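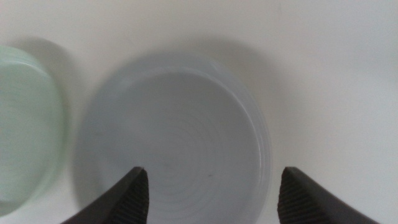

Sekurstead Dishes

Version 7, released 16/10/2019

Summary

Sekurstead Dishes is a set of manipulation episodes recorded with a two-finger gripper and a wrist camera. The tasks cover what a person does with tableware after a meal: pick up, stack, unstack, move to a rack, move to a shelf. It was collected to measure how far a general-purpose arm is from doing this work unattended in a home kitchen. On the evidence so far, single dishes on a clear surface are within reach and mixed stacks are not.

Contents

1062 episodes in total. 1000 are for training and validation. The remaining 62 are held out and should be used only for final scoring. The split is by dish, so no dish in the held-out part appears in training.

Each episode folder contains:
wrist/ color frames from the wrist camera
state.csv joint positions, gripper opening, timestamps
task.txt one-line instruction as given to the operator
outcome.txt success, partial or fail, with a failure code

Frames and state rows are matched by timestamp. They are not the same rate. Use align.py in the tools folder and do not match by row number.

Tasks

There are 11 task types. The short names used in task.txt are:
pick_single, pick_rim, pick_from_pair, stack_two, stack_three, unstack, to_rack, from_rack, to_shelf, slide_to_edge, turn_over

slide_to_edge was added in version 5. Shallow dishes leave little clearance under the rim, and operators kept pushing the dish to the table edge before grasping. It is now a task of its own, and the same motion inside any other task is marked as a sub-step.

Collection

All episodes were teleoperated at the Flirley test kitchen. The operator saw the wrist view only. This was done so that a policy trained on the camera stream has the same information the operator had, and it makes the human times slower than they would be by hand. Do not quote them as human performance.

Failure codes

F1 slip during lift
F2 finger contacts dish floor before rim
F3 neighboring dish moved
F4 dish released above target height
F5 operator abort

F3 is assigned even when the main task succeeds. In that case the outcome is partial. Users who want a plain success rate can run score.py with --ignore-f3, but should say so when reporting.

Baseline

The Bellamy policy is provided as a starting point. It takes wrist frames and gripper opening and outputs short action segments. It handles pick_single and slide_to_edge well enough to be useful as a reference. It is weak on pick_from_pair, where it tends to close on the wrong rim, and it does not complete stack_three. Checkpoints are in the Flanix format. The loader is included.

Known limits

Plain backgrounds are overrepresented. Results on patterned cloths should be expected to drop.
No food residue, no standing water, no cutlery left in dishes.
Pale dishes on pale surfaces give low contrast at the rim. Depth estimated from color alone is unreliable there.
Grip force was not recorded before version 6. The column is present in older episodes and filled with -1.
Breakage is coded F1 or F4 according to cause and has no code of its own.

Changes in version 7

Fixed swapped left and right finger labels in the unstack episodes.
Removed duplicate frames at episode start.
Rewrote task.txt to use the same verb for the same action throughout.

Scores from version 6 and earlier are not comparable for unstack.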